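Pince de collecte portative Katley — la paire, gauche et droite

Pour les équipes qui enregistrent des démonstrations à la main et qui en ont marre de téléopérer un bras pendant des heures. Je m'en sers toutes les semaines dans des cuisines, des vraies, avec la nappe à carreaux et les casseroles sur le feu, et je vous raconte ce que j'en pense avant de vous donner les références.

Pinces à patins bleus, côté table : le bac, les baguettes, les cuillères
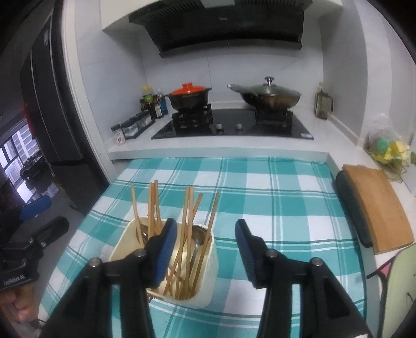
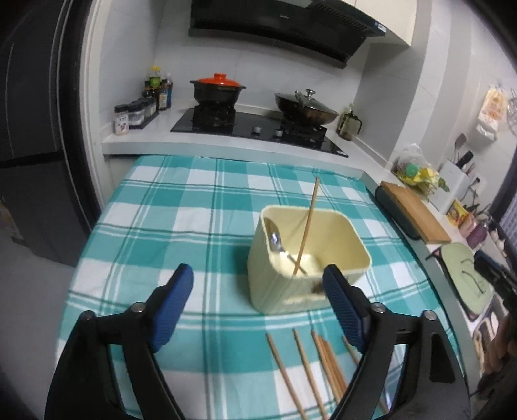
Fiche rédigée par l'atelier Mamex, mise à jour le 28 mai
Rubrique : collecte de données / manipulation à deux mains

Bon, les baguettes. C'est mon exercice préféré pour prendre un modèle en main, et c'est une vraie peste ! Fin, long, ça roule, ça se croise dans le bac, et dès qu'on en attrape une on en tire deux. Si vos patins tiennent une baguette sans la faire pivoter, ils tiendront à peu près tout ce qui traîne dans un tiroir de cuisine. Les cuillères, à côté, c'est reposant (enfin, sauf quand le manche est coincé au fond).

Ce que j'aime dans la Katley : l'ouverture est large, la gâchette est douce, et la caméra regarde toujours entre les doigts. On voit donc à l'image la même chose que ce que verra le robot plus tard, et côté apprentissage ça change la vie. Les patins striés se remplacent en deux minutes avec la petite clé fournie. Gardez-en un jeu d'avance, les miens finissent lustrés vers le mois de juillet, quand on enchaîne les grosses campagnes.

Ce que j'aime moins : le câble. Il est fin, il se balade, il faut le passer derrière l'avant-bras avec le velcro, sinon on le retrouve dans le champ. Et la housse livrée avec est trop juste pour deux pinces et leurs chargeurs — prenez plutôt la valise Ronix, elle ferme sans forcer.

Côté rythme, j'ai compté sur notre dernière campagne de rangement de couverts : 1116 prises enregistrées, dont 684 gardées après tri. Le déchet vient presque toujours de nous, un geste trop rapide, une main qui passe devant l'autre, un départ lancé avant le signal. Mon conseil, faites des séries de 40 et posez les pinces entre deux. Les poignets vous diront merci !

Et changez la disposition à chaque prise. Le bac un peu à gauche, un peu à droite, les baguettes debout dedans ou couchées sur la nappe, en paquet, en éventail... Un modèle nourri avec nearly-identiques, ça apprend la table par cœur et ça se plante dès qu'on la déplace.Dans le carton : deux pinces, deux caméras montées, deux câbles, un jeu de patins de rechange, la clé et le support de charge. Le logiciel de synchronisation Stojanović se télécharge à part, la licence est comprise pour la première année. Comptez presque 1000 prises avant de remplir le disque conseillé.

Livraison en point relais ou à l'atelier. Pour les patins seuls, passez par la page pièces détachées, et précisez bien gauche ou droite dans la commande.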